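Notebook, teleop bench, Saturday, started 9.10

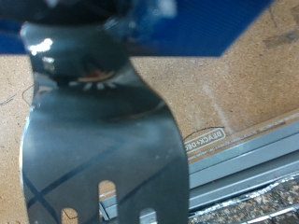
*Wrist camera, finger over the board. Rail at lower right, label upside down from this side.*

Aim for the day: get a usable set of demos for the "approach and follow the rail" task, by remote control first and by hand guiding if there's time. Cyprian on the leader arm, me on the keyboard, Weronika in after lunch.

Before starting I went through the wrist view with Cyprian, as he hadn't driven from it before. Things to keep in mind when driving from this camera:

- The finger takes up the left and middle of the view. You steer by what is to the right of it and by the little you get through the slots at the bottom.
- The finger is shiny and picks up reflections. There are two dark lines crossing on the lower half, and Cyprian took them for a scratch at first. They are only reflections. Same for the orange-brown band higher up, I think, though I didn't check what it comes from.
- The rail shows through the middle slot. Good cue for sideways position, better than the label.
- Don't use the foil as a cue. It is crinkled and the glints will shift with every small move.

Morning, remote control

Leader arm scaling was still at Zdzisław's setting from the Tramano job, far too quick for this. Halved it. Cyprian did ten practice runs that we didn't record, then we started properly.

By 11.30 we had 31 recorded. Watched them back at double speed. The early ones have a long pause before the finger comes down to the rail, where he is hunting for the right height. Later ones are smoother but he has started coming in from the right every time. Asked him to vary the start. He said it feels wrong to come from the left with the finger blocking that side, fair enough, but the policy will need it.

Two dropouts on the leader link, both under a second. The recorder carried on and filled the gap with the last pose, so the arm looks frozen and then jumps. Marked both as bad. Sławomir says the Nusar recorder has a setting to stop the episode on a dropout. Could not find it. Ask him on the call.

Lunch. Weronika arrived, Cyprian off at 2.

Afternoon, hand guiding

Put the arm in free mode and Weronika moved it by holding the wrist. Much quicker to learn, she was making decent runs by the third go. Problems:

- Her hand gets into the wrist view if she holds it low. Put a bit of tape where the grip should be, and it stayed out after that.
- Gravity compensation is slightly off with this finger fitted. The arm sinks if you let go. I think the payload is still set for the old Buschmann fingers. Changed the mass, better, still a slight droop at full reach.
- No force reading worth having in free mode, so contact with the rail can't be labelled from force. We'd have to do it from video, and the finger hides a good part of that.

Stopped at 60 hand-guided runs. Threw away the ones with a hand in view and the ones where she bumped the cable. There is a thin black cable lying over the board just by the label and it needs taping down before the next session. Should have seen to that first thing.

Comparison, first impression only

Hand-guided paths are shorter and the speed is more even. Remote ones have more small corrections near the rail, and I would like to keep those, as the policy ought to see somebody recovering from being slightly off. Dorota wants a single method for the whole set because it makes the write-up simpler. I would mix them and tag each episode. To be settled with her.

Total in the folder is 417 with the October runs included. The October ones were made with the old fingers, so the wrist view won't match. Keep them separate for now.

To do

- tape down cable
- dropout setting, ask Sławomir
- redo payload properly with the finger weighed
- more remote runs starting from the left (Cyprian)
- try a matt coating on a spare finger, Brirketti can do one

Arm parked, leader arm unplugged, data copied across 17.40.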